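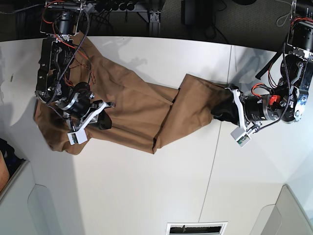 Stop grading the policy. Grade the logs.

I've been saying this at Rotico since June and I'm going to say it in public now, quickly, because there's a release tonight and I should be looking at that.

Everybody in cloth handling wants to talk about the model. Bigger encoder, more demos, new action head. Fine. Meanwhile half the bad runs I get asked to look at aren't model problems at all. They're time problems. Two wrist cameras and two arms, each with its own idea of what "now" means. Joint states come in on one clock, images on another, and somebody's script glues them together by nearest timestamp and calls it a dataset.

With a rigid block you get away with it. With cloth, no. Cloth keeps moving after the arm stops. Pair the image with a joint reading 95 milliseconds stale and you've taught the thing that pulling comes before gripping. Then you train on 117 episodes of that and wonder why it tugs at air.

Demyd Savchuk disagrees with me, loudly. His line is that a decent policy soaks up the jitter, and that if it can't it was never going to leave the lab anyway. He has a point about constant lag. Constant lag, sure, the network learns it. What it can't learn is lag that changes when the disk gets busy. We had exactly that on Isberg, our recorder – writes stalled, the frames queued up, stamps went on when they came OUT of the queue. Two lines to fix. Cost us 16 days to find becuase everyone was tuning the learning rate. 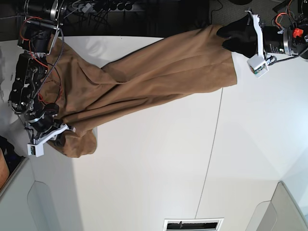 Both arms on the brown cloth, black piece in the left gripper.

Planning has the same disease. Our planner, Zadberg, treats the arms as two jobs that happen to share a table. Collision check, go, go. But once both grippers hold the same cloth they aren't two jobs any more, the fabric is a constraint and a loose one. It bunches, it goes slack, then it's tight all at once. You want one trajectory with one clock and a limit on how fast the hands can separate. Not fancy. Nobody gets a paper out of it.

Yamuna Kotian wrote a replay viewer that puts both wrist views next to the joint traces, with a red bar wherever the gap goes over the limit. Ugly thing, grey buttons, crashes if you resize it. Best tool we own. I'd trade any model we trained this year for it and I told the budget meeting that, which went about how you'd think.

So what do I want? Stamp at the sensor. Refuse to save an episode with gaps in it – refuse, don't warn, people click thru warnings. Put the replay viewer in front of whoever is running the arms, not three desks over. And no new architecture till the old one has been fed clean data once. Just once, to see.

Demyd says he'll write a reply. He can have the same space. I've got a release to check.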